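Robot Software Lab, Unit 4: From Pixels to a Grasp Plan
Handout prepared by Phyllis Dobson. Lab section: Kelly Blackburn.

Read this before the lab. You will need the perception package (Stunamex) and the planner (Clutico) installed and passing their self-tests. Setup help is in the Unit 2 handout.

1. Where we are

In Unit 3 we planned motions for objects whose poses were given to us. In this unit the poses have to come from the camera. The pipeline has four stages: segment, estimate, propose, check. Each stage runs as its own process and passes a message to the next. When something fails, look at the messages in order and find the first one that is wrong. Most of the time lost in this lab goes to tuning the planner when the mask was bad from the start.

2. Segmentation on household tables

The Crabtree set used in this course has 233 clips of ordinary tabletops, taken at gripper height. Nothing was cleared away for them. Dishes stand near bottles, packets lean on other packets, and the tabletop may be shiny enough to show the ceiling lights.

A reflection of a lamp is a bright blob with a sharp outline, and a segmenter trained on matte surfaces will often give it a mask. Two checks help. First, a reflection moves differently from the table as the camera moves, so compare its track with the plane you fitted in Unit 2. Second, a mask with no height above the plane should never reach the grasp stage. Set min_height in the config and leave it on.
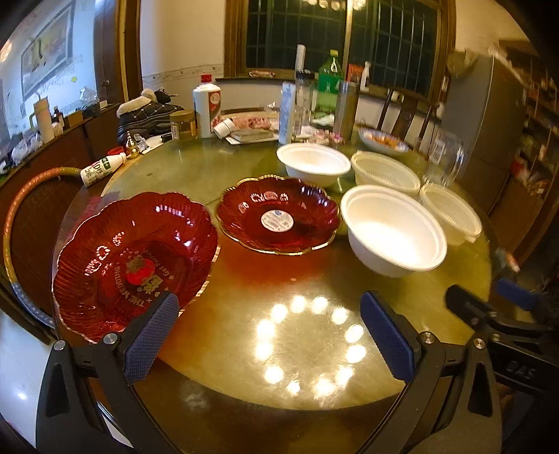
Translucent objects cause the opposite problem. Color may be strong while depth is missing or comes from whatever is behind the wall of the bowl. Do not fill these holes with the median of the neighbors. Mark them as unknown and pass the unknown region forward. The planner treats unknown space as occupied, which costs some good grasps and prevents bad contacts.

3. Proposing grasps on rims

For bowls and shallow dishes we grasp the rim, with one finger inside and one outside. The proposal code samples points along the rim curve and builds a candidate at each one. A candidate needs:

position of the rim point, in the table frame
approach direction
jaw opening before contact
score

Scalloped rims give a noisy curve. Smooth it before you compute normals, or the approach direction will swing from one sample to the next. Nested or touching bowls should be split before sampling. If the split is uncertain, lower the score and keep both versions.

4. Checking

Clutico tests each candidate against the occupied and unknown cells along the approach. Use the full gripper model for this, including the linkage behind the pads. The simplified model leaves out the linkage and will approve approaches that hit a tall bottle next to the target.

The default limit is 67 candidates per object. Raising it makes the check slower and seldom changes the top result. If every candidate is rejected, log the reason codes and return "no grasp". Do not return the least bad one.

5. Lab work

a. Run the segmenter on your assigned clips with min_height off, then on. Save both sets of masks.
b. Find a clip where depth is missing on a target object. Plot the unknown cells.
c. Replace the smoothing function in Redari with your own and compare the approach directions.
d. Write one page on the first wrong message you found and how you found it.

Turn in code and the page together. Code that does not run from a clean checkout will be sent back. Questions about grading go to Kelly Blackburn. Reading for Unit 5 is the chapter on time stamps and delay.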